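Préparer une étape à cheval de plusieurs jours

Maksym Zhuravel et moi avons rejoint la caravane de Trotberg en février, avec deux chevaux de bât. Voici comment nous préparons une étape, du tracé jusqu'au gîte.

1. Tracer la route
Comptez 22 km par jour au maximum, moins s'il y a du dénivelé. Repérez les points d'eau sur la carte et notez les gués. Entre Olleo et Tidham, la piste longe la rivière, mais les berges sont raides -- descendez de selle et menez à la main.

2. Réserver le gîte
Appelez la veille. Demandez s'il y a un pré clos, du foin, et si les lits sont faits ou s'il faut apporter ses draps.
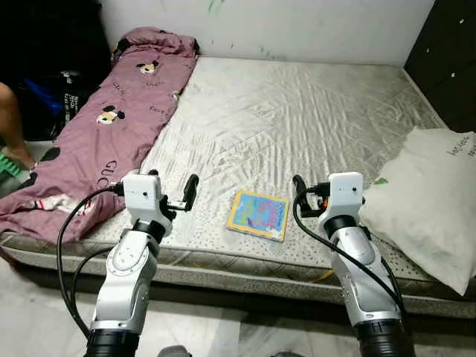
Matelas nu, sans draps.

Prenez un sac de couchage dans tous les cas. Un drap-sac pèse peu et se glisse sous le rabat de la sacoche.

3. Charger les chevaux de bât
Pesez les deux sacoches séparément, avec un peson à crochet. L'écart ne doit pas dépasser 500 grammes. Les objets lourds vont en bas, près du corps de l'animal.
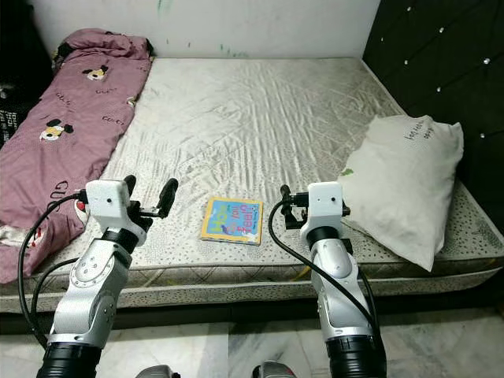

Sanglez ensuite en deux fois : une première tension à l'attache, une seconde après dix minutes de marche. Vérifiez que le tapis ne plisse pas au garrot.

4. À l'arrivée
Les chevaux passent d'abord. Dessellez, laissez-les se rouler, puis donnez l'eau et le foin.
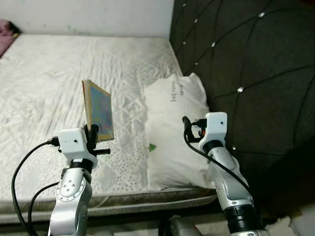 Curez les pieds le soir même et regardez les fers. Lionel Boyer garde 12 clous et un marteau dans sa sacoche gauche, ce qui suffit jusqu'à Tanabe, où il y a un maréchal.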